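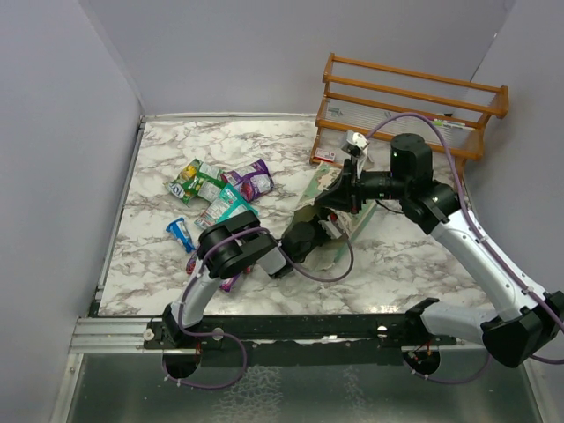
Page last changed: 14 May 2019, by Zdislava Gajdoš

Imitation marble

Imitation marble is any surface made to look like marble without being cut from a block of it. The name covers painted timber, coloured plaster, printed sheets, cast resin and plenty of vinyl flooring, and I've had most of them in one house or another. Marble patterns in white with gray or brown streaks are the ones you'll meet most on benchtops and tables in Australia, though greens, blacks and a fairly alarming salmon pink have all had their turn.

I look after the surfaces and finishes pages on this wiki, so you'll find my opinions mixed in. Mercy Koech wrote the original plaster section and I've only trimmed it (sorry, Mercy).

Names

Painters call it marbling or faux marble, and the older trade books say marbleising. Paper marbling is a different craft altogether, the one with inks floated on a bath and combed into swirls, and it has its own page. Cultured marble usually means crushed stone or mineral filler set in resin. In my part of the world people mostly just say "marble look", and when I rang three shops in Walville asking for imitation marble, two of them put me through to the headstone bloke.

Early history

People have been faking marble for a very long time. Roman house painters did it on plaster walls, and you can still see panels of painted stone at Pompeii, some of them in colours no quarry ever gave anyone. They weren't always trying to fool the visitor, I think. A painted panel told you what sort of room you'd walked into, and that was enough.

The habit carried on in churches, where a real marble column was hard to pay for and harder to move. Timber and brick columns were plastered, painted and varnished instead. Plenty of country churches and town halls in Victoria have them, and the quickest check is to put your palm flat on one. Stone feels cold and stays cold for a good while, and painted timber doesn't.

Scagliola

Scagliola is the posh cousin. It's made from gypsum plaster, animal glue and pigment, kneaded into lumps like bread dough, then sliced, pressed together and polished. The colour goes right through the layer, so a chip doesn't show white underneath the way it does with paint. It took off in Italy in the seventeenth century and later spread to grand houses all over Europe. The veins are often made by drawing silk threads soaked in pigment through the mix, and I've tried this at a weekend class and ended up with something like brawn.

It hates damp. Keep it indoors, and don't stand pot plants on it.

Painted marbling

The painted sort is still the one a patient person can do at home. The usual order goes: a smooth eggshell base, a thin oil or acrylic glaze, softer drifts of colour put in with a rag or sponge, then the veins, then a badger brush or any very soft brush to blur the lot. Varnish comes last.

Veins are where it goes wrong. Beginners paint them like rivers on a map, all the same width and all starting at the edge. Real ones thicken and thin, cross at odd angles, fade out for a bit and come back. Mattes Seidel, who taught the Walville class for years, had us hold the brush by the very end of the handle and roll it between our fingers as we dragged it. It feels ridiculous and it works a treat. A goose feather does a similar job if you can get hold of one.

For gray-veined white I'd use raw umber with a little black, never black by itself. Brown streaks want raw sienna, well thinned.

Printed patterns

From the twentieth century on, most imitation marble has been printed. In decorative laminate, a sheet of printed paper is soaked in resin and pressed hot over layers of plain brown kraft paper, with a clear wear layer on top. Vinyl, self-adhesive film and printed tiles use the same general idea with different stuff underneath.

The weakness is repetition. A pattern has to start again somewhere, and once you've spotted the same forked vein twice along a bench you'll never unsee it! My own kitchen is done in a discontinued Raptis pattern, number 803, which repeats every 90 centimetres. I've arranged the toaster accordingly. Longer repeats are easier to find now that digital printing is common.

Edges give the game away too. Look for a dark line where two sheets meet, or veins that stop dead at the corner instead of turning down over the front.

Telling it from stone

Temperature is the first test, as above. Sound is another - tap it with a knuckle and compare it with something you know is stone. Please don't do the lemon juice test on a surface you care about. Acid etches real marble and leaves a dull spot, so by the time you've proved it's genuine you've damaged it. Pendo Kaijage added a note on the talk page about checking the underside, and I agree with her that it beats every other method if you can get under there with a torch.

Care

Most printed surfaces want a damp cloth and a drop of dishwashing liquid. Skip scourers and cream cleansers, which take the shine off in patches. Hot pans need a trivet. Painted marbling should be dusted and left alone, and if the varnish has yellowed, that's a job for someone who knows what kind of varnish it is.

See also

Graining (imitation timber)
Terrazzo
Linoleum
Paper marbling
Pressed metal ceilings

To do

The resin section still needs writing. Kipchumba Kinyua has offered, and has the old Gendeck catalogue with 73 colours in it, so I've left a gap for him on the draft page.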